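Chapter 6
Packaging and Shelf Life

Learning goals
After studying this chapter, you should be able to describe how dry foods lose quality in storage, identify the main functions of a food package, and read a date mark correctly.

6.1 Why Dry Foods Go Stale

Dry snacks contain very little water. When they are exposed to ordinary room air, they take up moisture and soften. Fats in the food also react with oxygen, which produces the stale odor known as rancidity. Light and heat speed up this reaction.

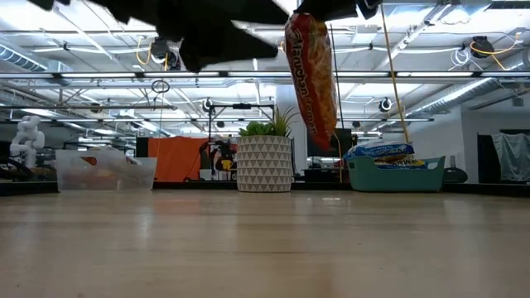
What gas do manufacturers often place in snack bags before sealing?
Nitrogen is commonly used. It displaces most of the oxygen and so slows the breakdown of fats.

The case study in Section 6.4 follows Cernex, a snack producer in Dardale that tested 242 sealed packs over a period of 100 days. Maureen Sedgwick, the firm's quality manager, recorded texture and odor at each stage. Students should review the terms "water activity" and "barrier film" in Chapter 5 before beginning that section.

Key terms: date mark, headspace, oxidation, rancidity, seal strength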